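How to set up a tidy-the-counter test for a robot arm

So can a machine clear up a kitchen yet? Sort of! I've run 139 tries at this in my Plitthorpe workshop, and you can set up the same test in an afternoon. Start with a play kitchen and a few light things to pick up – a toy carrot and a foam block are plenty.
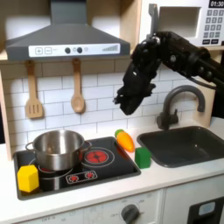 Next, choose one chore and stick with it. Mine is "carrot into the sink." Run it 100 times from the same start, then move the carrot a hand's width and go again (this is where my scores drop, every time). Write down the misses too – you'll want them by Friday.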